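Drorico stellt Regalbestückung am Standort Ravden schrittweise auf Automatisierung um

Ravden, im April — Der Laborausstatter Drorico lässt wiederkehrende Handgriffe in der Bereitstellung künftig von Robotern ausführen. Die Bewegungen dafür geben Beschäftigte des Standorts vor, die mit handgeführten Greifern an Übungstischen arbeiten.

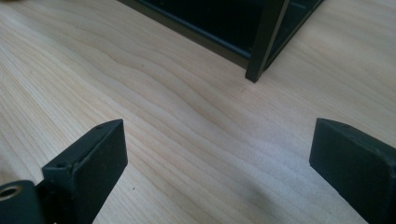
Handgeführter Greifer mit geöffneten Fingern am Übungstisch. Foto: Drorico

Bislang wurden 2371 Durchgänge aufgezeichnet. Beteiligt sind elf Beschäftigte aus Lager und Versand, die für diese Tätigkeit zwei Stunden je Schicht freigestellt werden. Geübt wird vor allem das Aufnehmen und Abstellen von Flaschen an niedrigen Regalen.
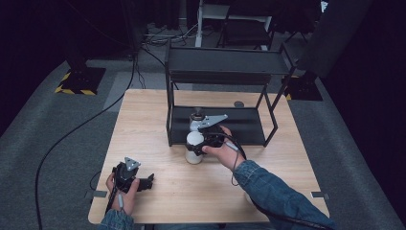
Die technische Leitung liegt beim Projektpartner Pisharody, der auch die Schulungen übernimmt. Eine Betriebsvereinbarung regelt, dass die Aufzeichnungen nicht zur Leistungskontrolle verwendet werden. Arbeitsplätze entfallen durch das Vorhaben nicht; neun Stellen werden um Aufgaben in der Anlagenbetreuung erweitert und entsprechend neu eingruppiert.

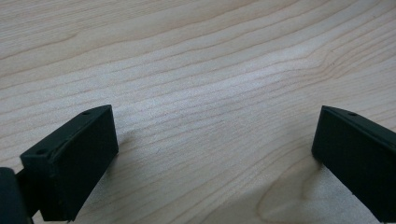 Der Betriebsrat begrüßte die Vereinbarung, mahnte jedoch an, die Freistellung müsse auch in Wochen mit hohem Auftragsvolumen gelten — andernfalls werde die Mehrarbeit auf die übrigen Kolleginnen und Kollegen verteilt.

Drorico hat zugesagt, die Schichtplanung entsprechend anzupassen. Der Standort Gunonport soll im Herbst folgen.

Pressekontakt: Drorico, Unternehmenskommunikation, Ravden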